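Jaw width reading drifts on Skallow hand grippers, arm then drops light bags. Is it really "calibration"?

Asked August 31, 2018

We record demos with a pair of Skallow hand-held grippers (tidying up a table, picking up rolls, packets, that kind of thing) and then run what was learned on a Mocanu arm with the same fingers. Rolls of bags go fine. Snack bags don't. The arm closes, lifts, and the bag slides out. On one run it did the opposite and squeezed so hard that the bag popped and the arm kept right on closing until I hit the stop.

I went back through the logs and the recorded jaw width on the left hand unit creeps during a session. By the end it says the jaws are open 14 mm when they're shut on nothing. The right unit stays put. Support told me to "recalibrate regularly." I've done it before every session and the creep comes back inside 30 minutes. They also sent a new firmware file with no notes on what it changes. I put it on and saw no difference at all.

I don't buy calibration as the answer. If it were only a bad zero, it would be wrong from the start and stay wrong by the same amount. Has anyone found a real cause? I've attached a view from one of the recordings so you can see the setup and what kind of stuff is on the table.
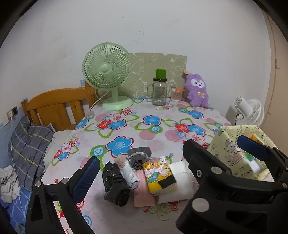 Sorin Pîrvu wrote that he would stop blaming the software and take a screwdriver to the left unit.

His full answer: You're right to doubt support on this one. A zero that walks in one direction while you work is nearly always something slipping. On ours it was the small screw that clamps the encoder magnet to the pivot. Each hard squeeze turned it a hair. You can test it without opening anything. Close the jaws on a solid block, write down the width, squeeze hard over and over, then check the same block again. If the number moved, it's slipping. If it didn't, ignore me and look at heat.

Take the cover off, clean the old thread glue out, put in fresh glue, tighten, leave it overnight. Don't use the strong stuff or you'll never get it apart.

Also, and this worries me more than the drift: why did the arm keep closing after the bag popped? A bad width number shouldn't be able to do that by itself. Something should be limiting motor current, and either it's off or it's set far too high. I would not run that arm near anyone's hands until you know which.

Comment from the asker: Did the block test. It moved. I haven't found the current limit yet. The Mocanu manual says it's "on by default," but I can't find any screen that shows it.

Comment from Sorin Pîrvu: Then treat it as off.

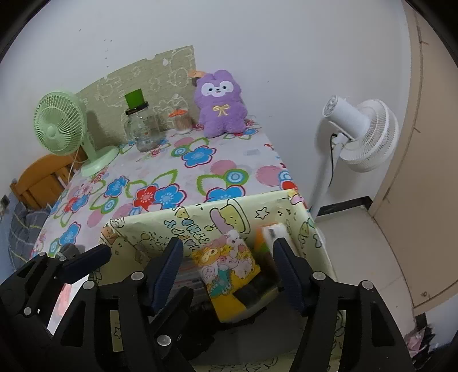
Left and right fingers closing on the snack bag.

Hafiz Subramaniam answered: Had the same thing at the Stisstead lab in May. Just use Zullwood fingers, they grip better.

Comment from the asker: Better grip doesn't fix a wrong number. Did your reading drift too, or did you only change the fingers?

Comment from Hafiz Subramaniam: didn't check, it stopped dropping bags so we left it

Second answer from Sorin Pîrvu: Please don't take that as a fix. Stickier pads would hide the drops and leave you with the same bad recordings. I would throw out whatever you recorded on the left unit after the creep starts. You can try to correct it afterward with a straight line from start to end, and I did try, but the slip comes in jumps and the line was wrong nearly everywhere. We lost 2 weeks of work that way.

Comment from the asker: Screw was loose. Glued it last night. One session since then with no creep, and I'm not calling it fixed off one session. Support closed my ticket as "resolved by firmware." Still no word on the current limit, so the arm stays unplugged.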